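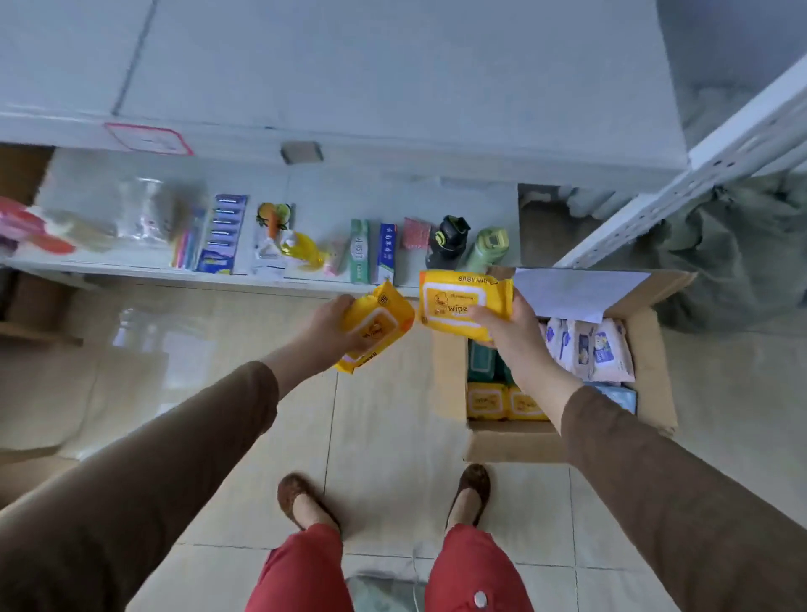
Inside the Plirnholm Mussel Nursery: Notes From the October Open Day

Plirnholm opens its hatchery to visitors once a year, at the end of the season. Groups go through every 40 minutes, starting at 9 a.m. I was in the second group. Parking is on the gravel lot behind the net shed, and the walk to the gate takes five minutes.

The site draws seawater from Flurnuvberg Sound through a pipe laid on the bottom. Water passes a sand filter, then a bag filter, then a UV unit before it reaches the larval tanks. The grow-out tanks skip the UV stage and take sand-filtered water only. Our guide explained that the older spat do better with some of the natural plankton left in.

Feed is grown on site. The algae room holds vertical bags under constant light, and each bag is harvested in part and topped up with fresh medium. When a bag crashes, the whole line is drained and bleached. That had happened to one line in September, and the replacement culture was still thin.
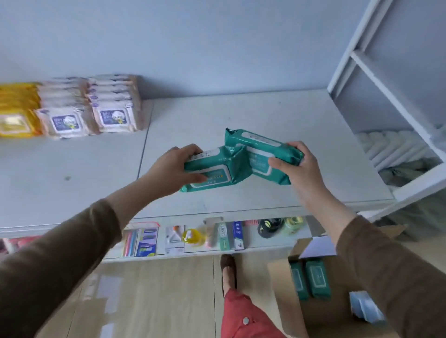 Larvae stay in the conical tanks until they show an eye spot, then move to screens for settlement. The screens hang in 4 rows and are rinsed by hand every morning. Staff grade the spat by sieve and log the weight of each fraction. Batch 321 was on the sorting table during our visit, with most of it retained on the middle sieve.

From there the seed goes out to the longlines run by Rallar, the grower that takes most of the output. Rallar had a table in the yard with a section of dropper line, a declumping brush and a tub of market-size mussels. The line is wrapped in cotton mesh that rots away after the mussels have attached. Harvest is by boat, and the catch is held in clean running water before grading and bagging. 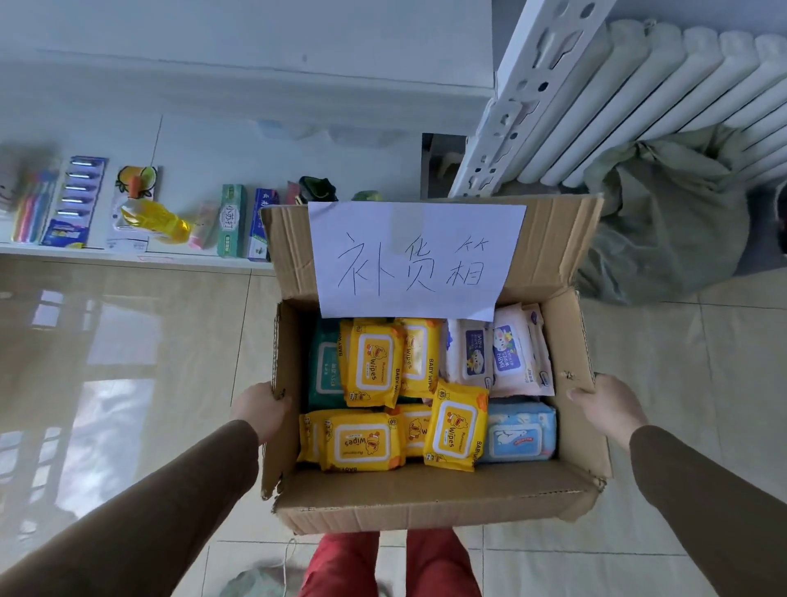
The tasting was at noon in the packing hall. Two preparations were served: plain steamed, and a broth with leeks and cider. The plain ones were the better test of the product. Meat fill was good, the shells were thin, and I found grit in one out of about 40.

Feng, the small restaurant at the harbor end of the road, buys from the same lines and puts mussels on the lunch menu until the spawning break in spring. Portions come in one size, with bread.

Tours are free, but the tasting needs a ticket, sold at the gate for 5 dollars, cash only. Floors in the hatchery are wet, and boots are not supplied. The algae room is up a steel stair with no elevator.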